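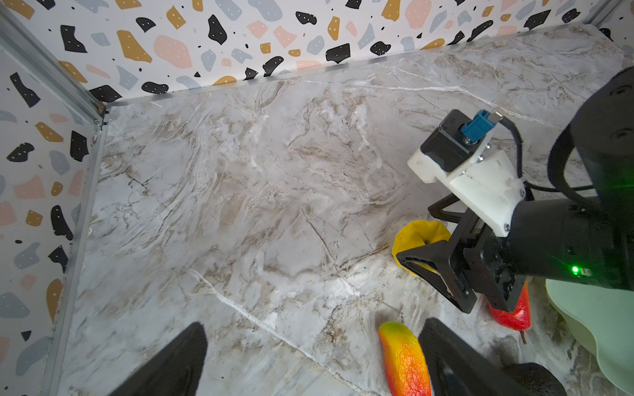

Aufräumen gilt als Arbeit, für die man nichts können muss. Sachen liegen herum, man hebt sie auf und legt sie dorthin, wo sie hingehören. Wenn ich Bekannten erzähle, dass ich mich mit Haushaltsrobotern beschäftige, kommt fast immer die Frage, wann endlich einer das Kinderzimmer übernimmt oder wenigstens den Obstkorb einräumt. Meine Antwort ist seit Jahren dieselbe: noch nicht.

Im Oktober war ich zwei Tage bei Zavthorpe und habe mir angesehen, wie weit man dort mit dem Greifen ist. Die Aufgabe klang einfach. Spielzeugobst aus Plastik aufnehmen, in ein Gefäß legen, fertig. Keine Treppen, keine Katze, kein Geschirr, das zerbrechen kann. Von 200 Versuchen mit einzeln liegenden Teilen gingen 191 gut. Das ist eine ordentliche Zahl, und ich hatte weniger erwartet.

Für einen Haushalt reicht sie trotzdem nicht. Wer beim Einräumen der Spülmaschine jedes zwanzigste Teil fallen lässt, darf das bald nicht mehr machen. Dazu kommt, dass die Teile einzeln lagen. Sobald zwei Früchte aneinanderstoßen, schiebt der Greifer beim Zufassen die eine weg und erwischt die andere schief. Eine Birne ist am Stielende schmal und unten dick, und sie rollt im Bogen. Eine Mango ist glatt und rutscht bei einem Zweifingergreifer gern nach vorne heraus. Ein Mensch korrigiert so etwas mit dem Handgelenk, ohne es zu merken.

Mit zwei Armen wird es besser, aber auch komplizierter. Einer kann halten, während der andere greift. Dafür müssen beide wissen, wo der andere gerade ist, und eine Kamera am Handgelenk sieht eben oft vor allem den Greifer des Nachbarn. Was dahinter liegt, ist verdeckt. Man kann den Arm wegfahren und noch einmal schauen, das kostet jedes Mal Zeit. Ich habe einen Durchgang mitgestoppt und nach vier Minuten aufgehört. Von Hand braucht man dafür ein paar Sekunden.

In der Werkhalle sieht die Sache anders aus. Pruder lässt seit letztem Jahr Gehäuseteile von einer Maschine in Kisten sortieren, und das läuft. Dort kommt allerdings immer dasselbe Teil in derselben Lage an, das Licht ändert sich nicht, und wenn etwas klemmt, steht jemand daneben. Am Tag meines Besuchs waren es 1213 Teile in einer Schicht. Mit einem Wohnzimmerboden hat das wenig zu tun.

Geum wirbt für ein Gerät, das »den Haushalt mitdenkt«. Ich habe den Prospekt gelesen und darin keine einzige Angabe gefunden, wie oft es danebengreift. Bei Parstead stand immerhin im Kleingedruckten, dass Gegenstände vorher angelernt werden müssen. Das heißt praktisch: Man zeigt dem Gerät die eigene Tasse, und wenn man eine neue kauft, zeigt man ihm die auch.

Meine Einschätzung für die nächsten Jahre: Staubsaugen und Rasenmähen gehen schon, Wischen halbwegs. Sortieren geht dort, wo man die Umgebung für die Maschine herrichtet. Herumliegendes vom Boden aufheben und richtig wegräumen, in einer normalen Wohnung, ohne Aufsicht, das sehe ich noch nicht. Im Herbst will ich noch einmal zu Zavthorpe. Bis dahin soll die Versuchsreihe mit gestapelten Teilen abgeschlossen sein, die Zahlen trage ich dann nach.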